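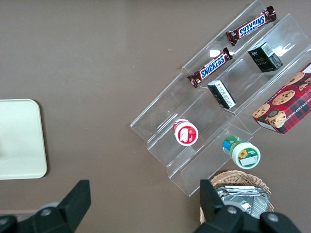 Home | Reports | Student Work | Contact

Does the weigh-in tell us anything? A term report on weight cutting in amateur MMA

Huguette Hoarau
Sport Studies, second year
Mar 2, 2020

Print this page | E-mail this page

I started this project because of a claim I kept hearing at the gym in Stuvenell, that the fighter who puts back the most weight overnight usually wins. Coaches repeat it, commentators repeat it, and it gets used to defend some fairly grim habits with hot baths and plastic suits. I wanted to see if the numbers would back it up at amateur level.

What I used

The Fellenia amateur series weighs its fighters twice, once the afternoon before and once at the venue. The promoter let me copy the sheets for 6 shows. That gave me 133 bouts with both weights written down for both fighters. I left out any bout that ended in a draw or was stopped for an accidental foul. I also spoke with four coaches, two from the Ellada club and two from Sangkhawat.

The second weigh-in is not well controlled. Some fighters stepped on in a hoodie and shoes, and the sheet doesn't say who. I have treated small differences between opponents as no difference at all, which is a judgement call and I'd understand if a reader disagreed with it.

What I found

Not much. The heavier fighter on the day did not win often enough for me to say that weight was the cause. In the heavier divisions there was a slight lean their way, but there are so few bouts up there that one show in January could have produced it. In the lighter divisions the lean went in the other direction.

The coaches were surer than I am. Three of them said a big cut is worth it if it is done properly. When I asked what properly meant, I got three different answers, and one was mostly about rice. The fourth, from Ellada, has stopped letting first-year fighters cut at all and told me her results are no worse. She doesn't keep records either, so I can't lean on that any more than on the others.

Problems with all this

A fighter who cuts a lot may also be a fighter who trains a lot, and I had no way to separate the two. I have no data on people who missed weight and were pulled from the card, and those are the ones I'd most like to know about. Nor did I ask the fighters themselves. The ethics form for that was due before I had settled on a topic.

I had also hoped to compare decisions with stoppages, in case a drained fighter fades late. The sheets record the winner but only sometimes the round, so I dropped that section after 2 weeks of trying to fill the gaps from video.

My view is that the claim is unproven at this level – and that people who use it to talk a teenager into a sauna should be asked where they got it. A better study would weigh everyone in the same shorts.

Recent student reports
Judging cage control: who scores it and how
Headgear rules in junior kickboxing
Short-notice bouts and the regional calendar
Gym fees in Stuvenell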